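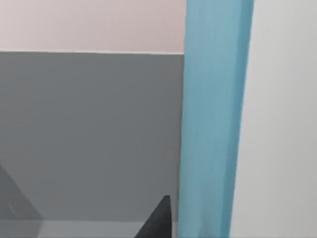
Sim view, gray panel with the finger tip in front of it.

9 January 2023

Back at the bench after the break and the first thing I did was open the silo bucket from the Plusau ration trial. Smelled fine, sharp but not vinegary, which is more than I can say for the bucket next to it (that one is Mesfin's and he can write his own entry).

So, where we are. The question is still whether soaking the cracked sorghum before it goes through the steam roller gets us more starch digestion than rolling it dry, and whether the cows care. Glenys thinks the soak time matters more than the roll gap. I think it's the gap. We have a coffee riding on it.

Ran two soak batches this morning, both from the Endale lot, 125 grams each in the nylon bags. Short soak and overnight soak. The overnight one had been sitting since yesterday evening, when I came in specially, so please, everybody, admire my dedication. Drained them on the mesh, blotted, rolled at the narrow setting. The overnight grain came out as lovely wide flakes, hardly any fines in the tray. The short soak stuff cracked at the edges and left a lot of dust. I swept the dust back in with the sample this time. Last time I didn't, and Hamdia pointed out (correctly!) that I was throwing away the very fraction that ferments fastest and then wondering why the numbers looked flat.

Bags go into the cows tomorrow. Using 3,146 and the older cow in the next stall, same as before the break. 3,146 has been off her feed a little according to Tekle's sheet, so I'd like somebody to look at her before we rely on anything she gives us. If she's still picky I would sooner wait than run it on one cow and argue about it until February.

Roller notes, because I always forget: the left adjusting wheel slips. You set it, you tighten the lock nut, you roll a handful of grain, and then you check it again with the feeler gauge. It had opened up after the first pass today and I only noticed when the flakes started coming out thick. Rerolled that handful and threw it in the chicken pail, did not mix it with the sample. Mulugeta says there's a spare lock nut in the drawer under the scale. There is a drawer under the scale. It has labels in it and a dead calculator.

Starch assay: the enzyme we opened before the break is getting low and I don't trust it much anyway. The blank came out higher than I like. Reran the blank with fresh buffer and it dropped back to where it should be, so I think it was the buffer and the enzyme is OK, but I've put a strip of tape on that bottle with a question mark. Please don't take the tape off. New buffer is made up, 600 ml, in the fridge door, pH checked twice.

Had a long talk with Glenys over lunch about the Gundness people and their feed. They sell a flaked product with some sort of gel coating and they've been asking whether we would test it alongside ours. I'm for it, as long as we get to grind and sieve it ourselves. She's worried about the paperwork: their letter says we can't publish without their OK, and it also says something about "improvements" belonging to them, and neither of us could work out if that would cover our soak step. Our soak step is a bucket of water. Still, I'd hate to sign that away. Tekle is going to ask for that paragraph to come out before anything is shipped to us. Until then no Gundness grain in this lab, not even a handful to look at.

Other thing we talked about was particle size in the manure. Washing it through the sieves is a miserable job, but it tells you a lot quickly -- if there's whole grain sitting on the top sieve then you don't need an assay to know the roller is set wrong. I'd like to do it for both cows at the end of each run. Mesfin has offered to do the washing if I do the drying and weighing. I said yes before he could think about it.

Simeo data logger is working again. It wanted a new battery and for the clock to be set, and it had been writing every reading with the wrong year. The rumen pH readings from the December run are all there, just need shifting. I'll fix the dates in a copy and leave the raw file alone.

To do:
Bags in before morning milking, 2 blanks with them
Ask Tekle how 3,146 ate overnight
Find a lock nut, or buy one
Sieves out of the wash room, check the fine one for tears
Start another overnight soak from the Endale lot before going home
Write to Mulugeta about drawer

Later: soak started, lid on, label on the lid AND on the bucket this time. Drying oven is still warming up so the dry matter samples are on the shelf beside it in their tins, weighed, weights on the clipboard. Whoever is in first, please put them in.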